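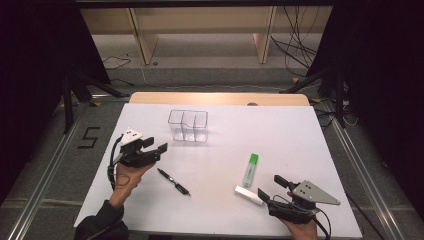 Keeping a Shared Worktop in Order

Guidance for residents of Flunstead and Grurwood, revised December

Residents are asked to leave shared work surfaces ready for the next person. Wipe the surface with a damp cloth and a little washing-up liquid, working from the back edge towards the front, then dry it with a clean towel. Scouring powder must not be used on white or painted tops, as it dulls the finish.

Small items such as pens, scissors and measuring spoons should be stored upright in a divided holder. Clear plastic holders should be washed by hand in lukewarm water and left to drain upside down.

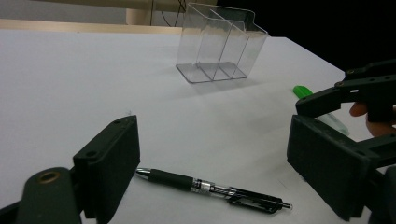

Danish Marwat writes that a folded strip of kitchen paper in the bottom of each compartment catches crumbs and pencil dust, and that he changes his every 3 weeks. The housing office is content for residents to adopt this practice.

Tea stains may be lifted with a paste of bicarbonate of soda and water. Apply it with a soft cloth, leave for ten minutes and rinse twice. Marks that remain should be reported to the office, quoting the room number. Bleach is not to be kept in shared rooms.

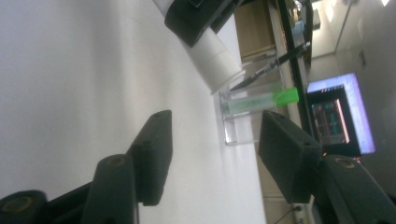

A smooth white tabletop.

Related items
Descaling a kettle
Care of wooden chopping boards
Awan House: kitchen rota
Labelling food in shared fridges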